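Lightfoot Household Tasks: Simulated Wrist-View Set
Data card and README

Release date: Friday, September 8, 2023
Maintained by: Lightfoot Working Group, Warnov Institute for Applied Handling
Contact for data questions: Leanne Wainwright
Contact for licensing: Nigel Fairclough

Summary

Lightfoot is a collection of simulated manipulation episodes intended for research on everyday household work. Each episode records a two-finger gripper attempting one short task, such as picking up an item, moving it to a new place, or setting it down on a marked surface. The images are computer-rendered. No part of this release was recorded in a physical home or workshop.

The set was prepared to support a narrow question: how far a control policy trained in simulation can be trusted with ordinary chores. The working group does not claim that the tasks included here amount to housekeeping. Clearing a table after a meal involves deciding what is trash, what is fragile, and what belongs to whom. An episode in this release involves one object and one instruction.

Contents

The release contains 1000 episodes, divided among 8 task families. Each episode folder holds the following:

Rendered images from the wrist viewpoint
Gripper opening and arm joint positions at each step
The written instruction
An outcome label (completed, partly completed, not completed)
Scene settings, including the lighting level and the random seed

The task families are: pick up, place on, place in, push to, stack, sort by type, open, and close. The open and close families use drawers and hinged lids only. Doors, faucets, and appliances are outside the scope of this version.

How the episodes were produced

Scenes were assembled in the Erkum simulator by Jamie Marsden and Lamduan Phuthong. Surfaces and objects were drawn from a shared library and placed by a random process, subject to a check that no two solid objects overlapped at the start. Each episode was then driven by one of 2 sources: a human operator using a hand controller, or the Covetti baseline policy. The source is recorded in the field named "driver."

Operators worked from the wrist view alone. This was a deliberate choice, as the baseline policy receives the same view. Operators reported that tasks close to furniture were harder than the same tasks in open space, and the outcome labels agree with them.

Outcome labels were assigned by script and then reviewed by Ashley Tindall. Where the script and the reviewer disagreed, the reviewer's label was kept and the original was moved to the field "label_auto."

Object library

The library mixes items commonly handled in a home with items that are not. The second group includes decorative objects, toys, and animal models. A policy that has seen only cups and boxes tends to treat every shape as a cup or a box, and the mixed library allows that tendency to be measured. Animal models are listed under the category "non-household." They have no behavior of their own and should not be used to study the handling of living things.

Object mass and friction are approximate. Thin and flexible parts, including wings, leaves, and cloth, are treated as rigid in this version.

Intended use

The set is suitable for:

Training and testing grasp selection from a wrist viewpoint
Studying the effect of clutter and partial blocking of the view by the gripper
Comparing human and policy behavior on the same instruction
Testing whether a model can name the object nearest the fingers

The set is not suitable for certifying a machine for use in a home, a kitchen, a care setting, or on a shop floor. Results obtained on this data should be reported as simulation results.

Findings to date

The baseline policy performs well on the push and pick up families when the object stands alone on a level surface. Its performance falls when a second object lies within a finger's width of the target. It performs poorly on sorting, where most failures begin with a wrong choice of object and the grasp itself is sound. Stacking remains unreliable for both drivers.

On this evidence, the working group's position is that short, well-lit, single-object chores are within reach of present methods in simulation. Chores made up of many such steps are not yet within reach. An error in an early step is seldom noticed by the policy, and the remaining steps are carried out as though it had not occurred. Similar caution applies to shop-floor work such as bin picking and kitting, which this release touches only through the place in and sort by type families.

Reading the wrist view

The gripper occupies a large share of the lower part of most images. Users should not crop it out, as the position of the fingers is needed to judge distance. In the view reproduced with this section, a monarch butterfly hovers between the two black fingers, just above the palm, with wood surfaces in a lighter and a darker tone behind it. Overall light is dim, and the orange wings remain easy to pick out. Contrast of this kind can make a target simple to detect while telling a policy very little about how it should be held.

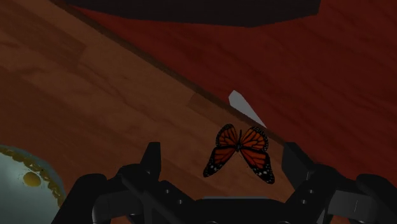
Known limitations

1. Dark objects against dark wood are difficult to separate at the lowest lighting level. Detection scores should be reported by lighting level.

2. Objects may appear above a surface with no visible support. A model that assumes contact with the surface will misjudge their height.

3. Nearly 7 percent of episodes carry a label that was changed in review. Users who need only undisputed labels may filter on the field "label_auto," which is empty where no change was made.

4. Instructions are in English only and were written by a small group of people. The wording is more regular than speech in a real household.

Planned changes

An update is planned for October. It will add a second fixed viewpoint for the sort by type family and correct the friction values for glazed dishes. Episode numbers will not change.

Corrections

Reports of wrong labels should give the episode number, the driver, and the step at which the problem appears. Reports are read by Leanne Wainwright and entered in the change log that accompanies each release.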